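The Lurkska Road

My aunt left me the bus route. She did not leave me the bus, which had been sold for parts in the spring, or the house, which went to a cousin with better manners. She left me the right to operate a passenger service between Atbridge and Lurkska, granted in perpetuity by a county that no longer existed and honored, grudgingly, by the one that had swallowed it.

The lawyer slid the paper across his desk with one finger. It was license 719. He asked if I had any experience in transport, and I said I had been a passenger.

"That's more than your cousin," he said.

The terms were plain. One run a day, there and back, every day but Sunday, with a stop at Zultby if anyone was standing there. Miss 45 days in a row and the license lapsed. My aunt had died in the last week of June, and by the time the letter found me I had four days left.

I would like to say I thought it over. I had been let go from the tile showroom that same month, I was sleeping in my sister's sewing room under a shelf of zippers, and a stranger had just told me I was in perpetuity. I bought a van from a church that had upgraded. It still said COME AS YOU ARE down one side, and I took this as a business plan.

The first morning, a woman was waiting at the Atbridge stop with a folded newspaper. She looked at the van, then at me, then at her watch.

"You're late," she said.

"By how much?"

"Six weeks."

She sat directly behind me and corrected my driving as far as the river. My aunt, I learned, had taken the bend by the quarry in third. My aunt had not used the heater before October. My aunt had known to sound the horn at the Kocabaş orchard, where an old man walked in the road because he had been walking in it before it was a road and saw no reason to yield.

I sounded the horn. The old man raised his stick without turning around. It was the warmest greeting I had received in a month.

At Zultby a boy got on with a goose in a pillowcase. I asked if the goose was paying.

"She rides on his ticket," said the woman. "She always has."

"The same goose?"

"I don't pry."

By the second week I had five regulars and a set of opinions about gravel. People handed things up through the window without a word - a jar of plums, a carburetor, somebody's reading glasses - and I was expected to know where they went. I didn't, so I asked the woman behind me, who told me with the patience of someone housebreaking a dog. The carburetor went to the bakery. I never found out why, and the bread was no worse for it.
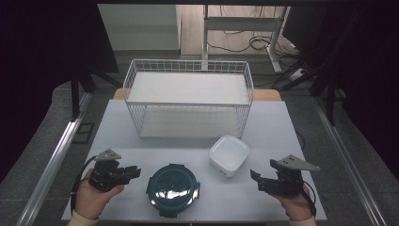
Then the county inspector came. He was a damp young man with a clipboard, and he rode the whole way out to Lurkska in the back seat, next to the goose, writing. He wanted to see a timetable. I told him there was one painted on the wall of the Atbridge depot, and he told me the depot had been torn down. He wanted to know the fare. I said it depended on the plums.

On the way home he put his pen away and looked out at the hills for a while. The goose had gone to sleep against his leg.

"There's nothing on this road," he said.

"No," said the woman with the newspaper. "You'd want a bus for that."

He stamped the form at the Zultby stop, using the boy's back as a desk. I had been approved, pending a fire extinguisher and a decision on whether COME AS YOU ARE constituted advertising. Then he asked what time we left in the morning.

I turned to the woman behind me.

"Ten past seven," she told him. "He'll be late."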